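Vamwood Parts Library – Progress Report
Prepared for Anjani Pattinasarany, Harahap Fund
May 21, 2019

Dear Anjani,

Thank you again for being so patient with us over the spring. I know the last report was thin, and I'm happy to say there is a good deal more to tell you now. The parts library has settled into its new room in Tudville, and the long white table we asked you for has become the place where everything gets looked at before it goes into a drawer.

Sorting

We have worked through 1,295 parts so far, almost all of them from the Vokell donation. Emília Kratochvíl has been wonderful about the electrical items, which were badly mixed in with the plumbing odds and ends – pipe clamps in the same bag as breakers, and so on. She sets a few out on the table, checks them against our list and writes up the label. The second picture has a white pipe clamp, a small breaker with a red toggle, and a black capacitor to the left of the breaker.

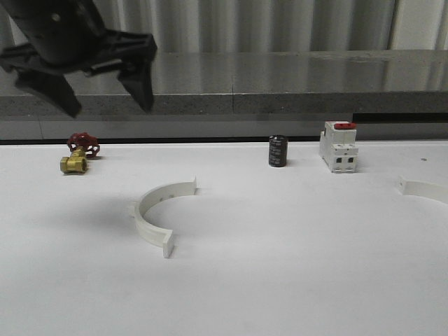
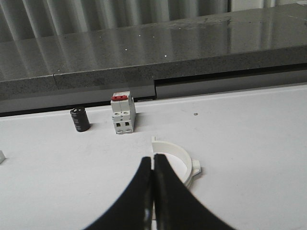

Labels and drawers

The first 26 drawers are labeled and open for borrowing. We changed our minds on the wording partway through (my fault, I'm afraid) and went back to plain names like "pipe clamp, white plastic," which the evening class finds much easier than the catalog numbers. The capacitors are still waiting for their own drawers, as Emília would like them sorted by rating first and I think she's right.

Money

Spending is on track. Drawers and label stock came in a little under what we planned, and we would like to move the difference to a second lamp for the table, if you are comfortable with that.

Still to do

There are 17 boxes left unopened, and I'd hoped to be further along with those. We expect to finish them by September, and you would be very welcome to come by and see the shelves before then.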